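How to Read a Study Abroad Brochure Before You Pay the Deposit

Every program brochure I have ever been handed promises that I will come home changed. Fine. I would also like to know who picks me up at the airport. If you are comparing semester programs right now, set aside one evening, get out a pen, and go through each one like a lease.

What you need: the brochure, the program's fee sheet (a separate document, and often harder to find), your school's credit transfer rules, and the name of one person who went in the last two years.

Step 1. Cross out the adjectives

Go through the first two pages and cross out "immersive," "authentic," "transformative" and anything else that could be said of a trip to the grocery store. See what is left. When I did this to the Mokeck semester packet I had four sentences, and one of them was about parking.

Step 2. Find the real price

The big number on the front is almost never what you pay. Mokeck advertised $2,955 for its July session. The fee sheet added a $300 "site services" charge, and airfare, visa and most dinners were on the student. Write down every item marked "not included," then look up what each one costs on your own. Don't use the program's estimate, which tends to assume you eat like a bird and never take a bus.

Ask what you lose if you withdraw, and by what date. Get the answer by email. A friendly voice on the phone is not a refund policy.

Step 3. Ask where the credits land

"Up to 12 credits" is the phrase to watch. Up to is doing a lot of work there. Send the course list to your registrar and ask, course by course, what each one would count as back home. I know a student whose field class on river towns came back as general elective credit, when she had been told it would fill a history requirement. She had the brochure to wave around. The registrar did not care about the brochure.

If the program says credit is "typically accepted," ask by which schools, and whether yours is one of them.

Step 4. Check who teaches and who else is there

A program that sells you on living among the people of Trulelau may house you in one building with 300 other Americans. Maybe you'd like that – plenty of people do, and there's no shame in it. But ask how the housing works, how far it is from class, and whether any local students take the same courses.

Look up the teachers too. If the page lists only "expert faculty," ask for names.
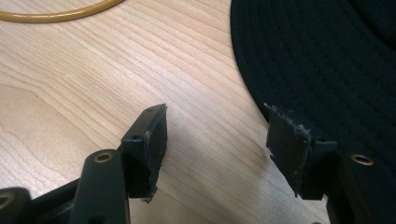

Article text by Sheyla Tamayo
Contributing writer, student travel

Step 5. Talk to someone they didn't choose

The office will gladly connect you with an alumni ambassador. Talk to them, but keep in mind that some ambassadors get a discount or a stipend. Then find another former student through your own department and ask these:

What did you spend in the first month?
What happened when somebody got sick?
Which class would you skip?
Would you pay for it again with your own money?

I'd give the last answer more weight than the rest. People who loved Cuadros still took a while over that one.

Step 6. Wait a week

Early deposit discounts exist to hurry you. Ceklow's early rate saves 6 percent of the housing fee only, and you find that in the footnote. Work out what the discount comes to in dollars before you let it make up your mind. If you still have blanks on your list after a week, send the questions again, and hold the deposit until they are answered.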